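Notebook, packing bench
24 March 2024

Box packing, small fragile items. Continuing from the last entry, where we had settled on the carton but not on how to fill it.

Aim today: find a way of wrapping and seating a single small item in the small brown carton so that it does not shift when the closed box is tilted or shaken by hand. No drop tests. Those wait until Milagros is back with the heavier board for the floor.

Materials
Cartons: the small plain corrugated ones from Skarka, single wall, unprinted, supplied flat. Bottom taped with two strips in a cross, top flaps left free until the item is in.
Wrap: clear bubble wrap, small bubble, off the 30 cm roll. The 60 cm roll is too wide for this job and gets folded over on itself, which makes a lump on one side.
Items: the Kozan glazed cups, seconds, no handle. One cup per carton.
Tape: brown paper tape for the outside, a short length of clear tape to hold the wrap.
Scales: bench scales, checked with the brass weight before starting.

Setting up
Carton at the far side of the bench, close to the wall, rear flap up. With the flap standing, it stays out of the way of the hands and I don't have to hold it back with a thumb. Side flaps folded outwards. If they are creased firmly at the start they stay out; if they are only bent they creep back over the opening while the item is going in. Crease them over the edge of the bench before taping the bottom. Should have been in the previous instructions and wasn't.

Wrapping
Tried the method from the old Jerklow sheet first. Lay the cup on its side at one end of the wrap, roll, fold the ends in. Makes a neat cylinder but the rim is protected by a single folded thickness, and the rim is the part that chips. With the cylinder upright in the carton there is a gap at all four corners and it rattles.

Second method, Esperanza's. Cup upside down in the middle of a square of wrap, corners brought up over the base, then the whole lot turned over so the gathered corners are underneath. Bulky and not very tidy. The loose parts of the bundle spread out into the corners of the carton when pressed, and that takes up most of the gap with no separate filler. Used this for the rest of the session.

Bubbles inwards. I had been doing bubbles outwards out of habit. With bubbles outwards the bundle drags on the cardboard on the way down and the last part has to be forced. With the flat side out it slides in, then needs pressing at the sides.
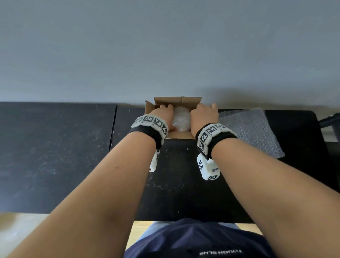 Seating has to be done with both hands, one at each side, pressing down and outwards by equal amounts. Pushing from the top with one hand tips the cup inside the wrap and it ends up resting against one wall. The tilt can't be seen from above once the bundle is in. It can be felt if the fingertips are run down between the wrap and the cardboard: one side is tight and the other takes a whole finger. If so, lift the whole bundle out and start again. Trying to correct it in place only pulls the wrap up round the rim.

Fingers should go down inside the wall and come out slowly. Quick withdrawal brings a fold of wrap with it, and the fold then sits above the level of the flaps and stops them meeting.

Weights
Heaviest packed carton 555 g including tape. Well under the shelf limit, so weight is not going to decide anything. I will stop recording it for the cups.

Closing
Side flaps in first, then rear, then front. Front flap should need light pressure to meet the rear one. If it drops shut with no resistance there is too little wrap, and the cup will move. If it springs back up when released there is too much, and the tape will be carrying the load. Paper tape does not like this and lifts at the ends. Left one overfilled carton taped on the shelf to see how far it lifts.

Shake check
Hold the closed carton near the ear, tilt to each side, then turn over. Jerklow method: audible knock, cup against wall. Square method, bubbles outwards: no knock, slight shift felt on turning over. Square method, flat side out, seated with both hands: no knock, no shift that I could feel. Repeated this last one after opening and repacking with the same wrap. Same result, though the wrap had gone flat in a few places under the rim and I would not use it a third time.

Problems
Tape dispenser is pulling to the left again. Blade is fine, the core is loose on the spindle. A turn of card round the spindle fixed it for the session but somebody should order the proper collar from Korlow.
Cutting the wrap: scissors crush a row of bubbles along the cut. Not important with the square method, where the cut edges finish underneath. Does matter for anything rolled.
Static on the off-cuts. They stick to sleeves and end up on the floor beside the bench. Bin moved closer.

To do
Rewrite the packing sheet with the square method and the flap creasing. Take the Jerklow page out of the folder so that it isn't followed by mistake.
Mark the cutting length on the bench edge in pencil. At present everyone judges by eye and Esperanza's squares are noticeably larger than mine. Hers fit better.
Try the same method on the saucers. I don't expect it to work as it stands. A saucer is flat and will probably want to go in on edge, with a pad at the bottom.
Ask Milagros whether the floor board can be had before the end of March.
Check the overfilled carton before the shelf is cleared.

Added later, in pencil: tape on the overfilled carton has lifted at both ends, front flap open by the width of a finger. Do not overfill.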